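Progress report to the Zendetti Fund
Reporting date: 29/03/2018
Project: Anditholm Table Service and Room Setting Program, Irkuvlow site

**1. Summary**

The program remains on schedule. Of the 21 practice sessions planned under the current grant, 15 have been completed. The remaining sessions will be held at the same site and will use the same furniture.

**2. Room and furnishings**

The ground-floor room at Irkuvlow was brought into use in February. The brick wall has been left exposed and the wood-grain floor extends on both sides of the low square table. Seating and a white desk are placed to the right of the table for bags and paperwork. Table linen and small decorations were purchased from the Kurtuluş supply budget, of which 62 percent has been spent.
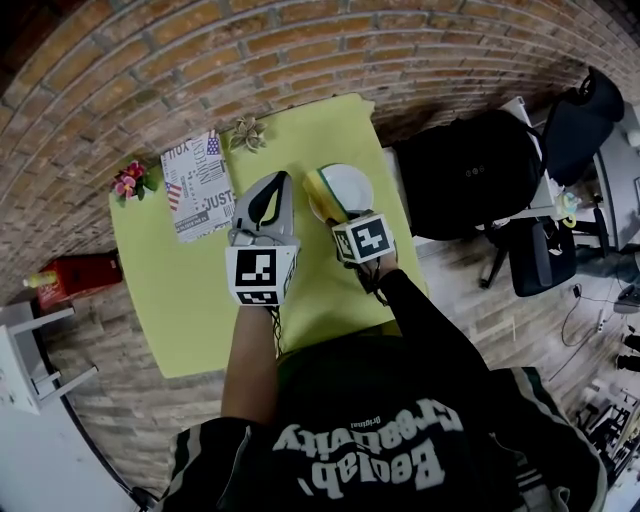 *Figure 1. Table practice at Irkuvlow: round bowl with yellow and green rim held over the green cloth; flowers and booklet along the far edge.*

**3. Activity**

Sessions to date have covered laying the cloth, placing and lifting single bowls, and clearing the table while decorations stay in position. Work with full place settings has been moved to the next period, pending delivery of 100 additional pieces of tableware. The order was confirmed by the supplier and is within the approved amount.

**4. Matters for the Fund's attention**

Approval is requested to transfer the unspent linen allowance to storage shelving. No change to the total grant is sought. A revised budget sheet is attached as Annex B.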